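Where Do Old Jackets Go? Secondhand Clothing in Narkadport
Group project report, November
Bianka Pap, Fabian Hubmann, Benedikt Hauser

3. What we did

Our original plan was to follow one garment from donor to buyer. The garment we picked was sold within an hour to a man who did not want to be followed. We switched to a survey.

We handed out 50 questionnaires outside the Bestden shop and the Gorel thrift hall and got 36 back, one of them used as a shopping list. Ms. Hubáček asked us to keep it in the count, so it is in the count. Questions covered how often people buy used clothes, what they look for first, and what they do with things they no longer wear.

4. Findings

Most people said they check the price first and the condition second. Fabian thinks they were being polite and that it goes price, price, condition. Outerwear was the favorite category by a wide margin, and varsity-style jackets came up more than any other kind.

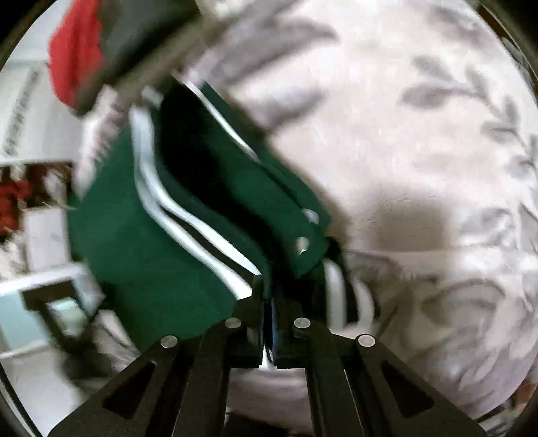
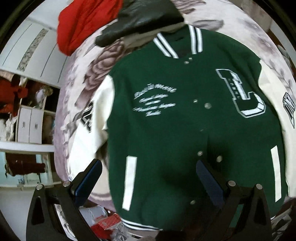

Fig. 2. Green garment with striped trim, on pale bedding.

Asked what they do with clothes they have stopped wearing, the largest group answered "keep them." We had not offered this as an option. They wrote it in - several with underlining.

Beat Berchtold at Kofler, the sorting depot, told us it takes in some 800 bags in a busy month, and that coats arrive in spring, when they are hardest to sell.

5. Problems

The sample is small and was collected in the rain, so it may favor people who own good coats. Question 2 asked two things at once and we had to drop it. Benedikt wrote Question 2 and would like it noted that we all read it.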